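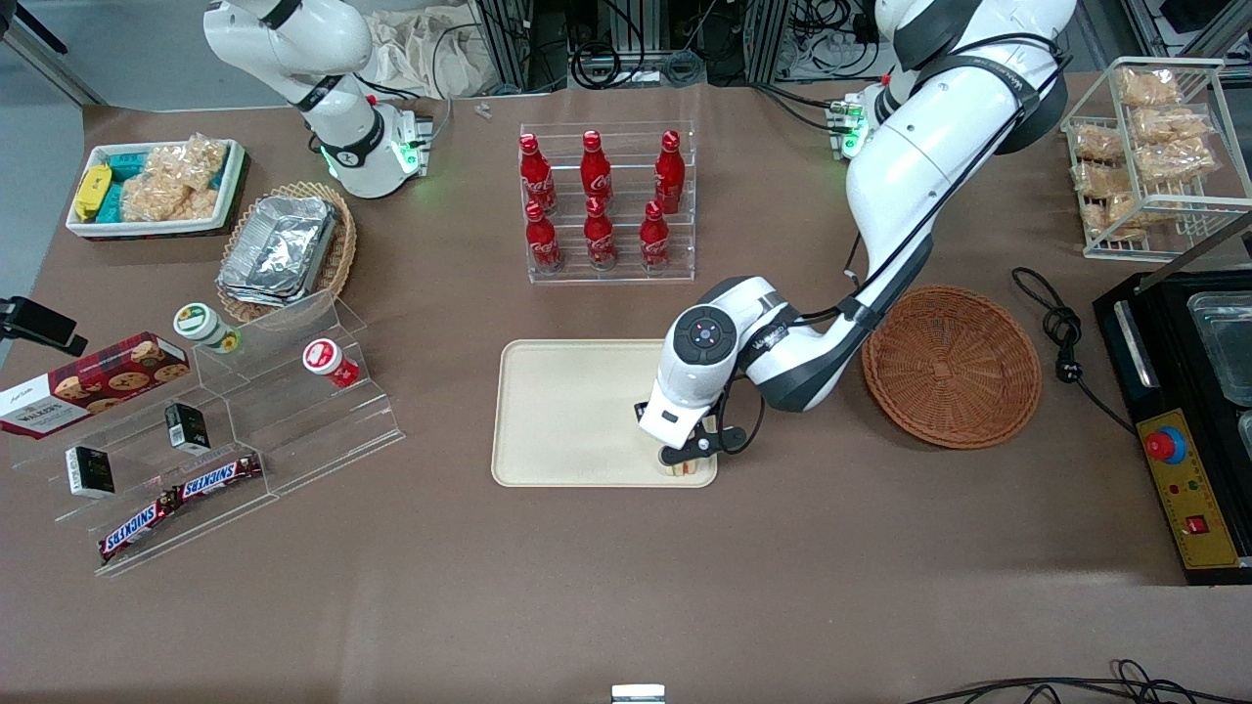

What is a planogram?
It is a drawing of a shelf that tells the store staff which product stands where, and how many fronts of each product the customer should see.

Retail Operations, Unit 5: Shelf Space and Small Packs
Notes by Lindalva Queiroz

Please read these notes before the exercise session. The exercise is at the end, and the store data is in the folder for this unit.

1. Facings

One facing is one pack seen from the front. If a cracker has two packs side by side and each has four packs behind it, the cracker has two facings and a stock of ten. Students often mix these numbers up in the exam. When I ask for facings, do not give me the stock.

The number of facings depends first on sales. A product that sells fast needs more facings, or the shelf will be empty before the next filling. It depends also on the case size. If a case holds 40 packs and the shelf can take only 25, the other 15 go back to the stockroom, and somebody has to carry them out again later. This second trip costs work time, and in small stores it is a bigger cost than most managers believe.

2. How the shelf is divided

There are two common ways. In a vertical block, one brand or one type of product takes a column from the top shelf to the bottom. In a horizontal block, it takes one whole shelf from left to right. Vertical blocks are easier for a customer who walks along the aisle, and he meets every type at eye level. Horizontal blocks are easier to fill, and they let us use one shelf height for one pack height.

Snacks and drinks are usually planned apart, as a bottle is heavy and a bag of chips is not. Heavy items go low. In the small store format, however, they may share one unit near the checkout, and then the rule of weight is still kept inside the unit.

3. The Ballgate store

We will use the Ballgate store for all calculations in this unit. It is a small neighborhood store with one snack aisle and 8 shelf units. Iolanda Pimentel was the manager there when the data was collected, and she has kindly allowed us to use her notes together with the sales lists.

Before the change, the house brand Yimyam stood on the bottom shelf in every unit. The supplier, Olstead, delivered in the morning and again in the late afternoon. The shelf was full at opening time and had gaps by 5 p.m., exactly when people came in after work. Iolanda moved Yimyam up to the second shelf from the top and took away two slow kinds of rice cake to make room. She wrote in her notes:

"The customers asked me for the rice cakes for one week. After that they stopped to ask. The gaps were smaller but I still had them in September, when school started."

Think about the last sentence. A planogram is made for a normal week, and the first weeks of school are not normal. Small packs for lunch boxes sell much more in this time, while the large family bags stay the same. It would be wrong to judge the new plan by September only, and it would also be wrong to leave September out.

4. Trays and open cases

Some small items do not stand well alone. Bars and single-serve sachets fall over when the first one is taken. For these we use a tray or the open case itself. The tray counts as one facing if only one row can be seen from the front. If two rows can be seen, count two. Nicanor Ibarra, who taught this unit before me, counted every tray as one facing, so be careful if you use the old solutions.

A tray should be measured by its outside width. The inside width tells you what fits in it, but the outside width is what you lose from the shelf. In the Bollell plan, which we looked at in Unit 2, this was done wrong, and the last product in the row had no place.

5. Exercise

a) Take the sales list for unit 3 of the Ballgate aisle. Find the average daily sales for each product, with September and without it.
b) Give each product a number of facings. Every product must have at least one.
c) Check the total width. If it is too much, write which product you would remove and why.
d) Draw the shelf by hand. The drawing does not need to be beautiful, but I must be able to read the product names.

Work in pairs if you want, and put both names on the sheet. Questions about the sales list go to Heloísa Pacheco, and questions about the method go to me.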